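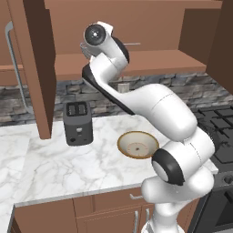 Smadi Kitchen: practice scene and arm controller

Githolm Shared Workshop / Equipment / Robotics bench
Last updated August 17, 2026

Smadi Kitchen is the simulated room we use for trying out arm programs before they go anywhere near real crockery. It runs on the tall PC at the end of the robotics bench, it comes with the controller software and the joystick box, and any member with a bench induction can book it. We love it. Half the evening group would happily do nothing else!

The scene was put together by Yevdokiia Lysenko and Ayman Qaisi over one long winter, starting from a very plain grey box with a table in it. It's now a proper fitted kitchen: brown cabinets top and bottom, a marble worktop, a stone backsplash, a gas cooktop with an oven under it. The white arm stands at the front and reaches in over the worktop, and it's big compared with everything around it, so from the default view you get a lot of elbow and not much drawer. Press V to swing the view round.

What you can do with it

The starter jobs are the toaster and the bowl. The toaster is a good first target. It's dark and upright, it sits on open worktop to the left of the arm, and there's a small round button on the front to aim for. Lining the fingers up square to that button teaches you more about wrist angles than any amount of reading (I speak as someone who spent a whole evening pressing the casing next to it).

The bowl is harder. It's wide and shallow with a thin rim, and it sits very near the arm, with the elbow right over it from some angles. Plan from the home pose and you'll probably find your first few paths want to go straight through it. Try raising the arm first, then coming down on the rim from the far side.

After those two there are the cabinet handles, which come as long upright bars as well as short horizontal ones. Wissam Mansour wrote a neat little routine for the bars that slides down until it finds a comfortable grip height. It's in the shared folder as bar_follow, with comments, and he's pleased to have people pull it apart.

What you get with a booking

The bench PC with the scene installed
Joystick box, USB lead and the spare lead (please put both back)
Controller software, Jotthorpe build 3815
A folder of over 40 saved poses, named by what they're near
Use of the printed joint chart on the wall

You'll need your own memory stick, or a login for the workshop server. Slots are 20 minutes during open evenings when people are waiting, and as long as you like at other times.

Getting going

1. Start the PC and open Jotthorpe from the desktop. Wait for the scene to finish loading before you plug in the joystick box.
2. Choose Scenes, then Smadi Kitchen, then Morning. The Evening version has lamps and is much slower.
3. Press Home. The arm goes to the saved start pose.
4. Turn the speed knob on the box down to a quarter.
5. Pick a job from the list, or choose Free if you just want to move things about.
6. Save to your own folder. Anything left in Scratch gets wiped when the PC is shut down.

Build notes for the joystick box

The box is all ours, and if you fancy making one for home the parts list and the case drawings are in the folder marked Grirgate. It's a two-stick layout with a speed knob and a big stop button. The left stick moves the hand in and out and side to side, the right does height and wrist. Leen Fakhoury's case has a sloping front which makes such a difference on a long session, and it prints in two halves with no supports.

Version one had a wobbly knob. If you built from the older drawings, swap the lid for the newer one; the base hasn't changed. Use the 24 mm button and not the bigger one, or the halves won't close.

Known problems

The small pale box at the back of the worktop, by the backsplash, has no grip points yet. You can bump it but you can't pick it up.

Objects sometimes look as if they float a little. Shadows are turned well down to keep the frame rate up. Switch on Contact Lines in the view menu if you need to judge height.

The reset key puts the objects back but leaves the arm where it is. Home the arm first, then reset.

Coming next

Hiba Saab is working on slices of bread, with enough bend in them to be annoying, and we hope to have those in by November. A sink has been asked for many times. If you can model a decent tap, please come and find us at the bench!

Booking: members' page, under Robotics, then Smadi Kitchen. Inductions are run on open evenings, put your name on the sheet by the kettle.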